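5 min read

Published 5 April 2026

The Culdale line needs a passing loop before it needs new trains

The draft service plan for the Culdale line runs to 41 pages and gives most of them to rolling stock. Seating layouts, charging points and door widths are treated in detail. Track capacity gets two paragraphs, both near the back. I think this is the wrong order, and the plan should be sent back before any money is committed to it.

The line is single track from Vamley to the terminus. A train entering that section holds it until it has gone to the end and returned, or until it clears the one remaining loop at Retamal. That loop is 300 metres short of what a six-car set requires once signal overlap is allowed for. In practice, longer trains cannot be passed there, and the timetable is written around that fact.

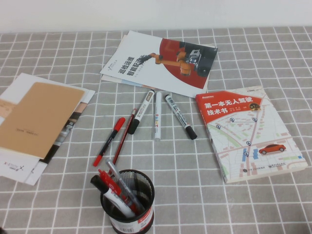 Papers, pens and a pen holder on a gridded cloth.

The consequences are easy to trace. If a down service leaves Vamley late, the up service waits at the terminus for the section to clear. The up service then misses its path through the junction and is held again behind the freight. A small delay in the morning is carried into the afternoon peak. New trains will accelerate faster, and on the section between Retamal and the terminus that is worth 2 minutes. It will not recover a missed path.

Operator figures tabled in March list 1,706 delayed services on the line over the reporting year. The plan cites this total as evidence for fleet replacement. It does not separate mechanical faults from trains held for a conflicting movement, although signallers record the two under different codes. Until that split is published the total supports no particular remedy – it establishes only that the service is poor, and passengers knew that already.

Skila, the consultancy engaged to model the options, tested new trains on existing track and new trains on improved track. It did not test the existing trains on improved track. That is the cheapest case and the obvious baseline. Leaving it out makes the benefit of the fleet impossible to isolate.
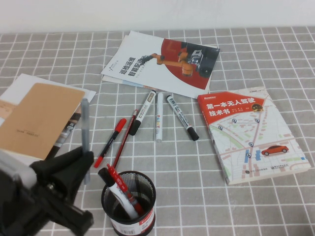 Retamal residents would put up with a longer loop, one reader wrote in after an earlier version of this piece, but not with another year of replacement buses while it is built, and the old cars are cold in winter whatever the track is like.

Both points are fair. Heating faults should be fixed now under the maintenance contract. As for closures, most of the loop extension could be built alongside the running line, with the track closed only to connect the turnout and commission the signalling. The plan should say how many days that would take.

My request is narrow. Publish the delay codes, model the missing case, and price the Retamal extension as a separate item. If the new fleet still comes out ahead, order it. The existing cars can stay in traffic while that work is done.

We use cookies to improve your experience on this site. Accept | Manage preferences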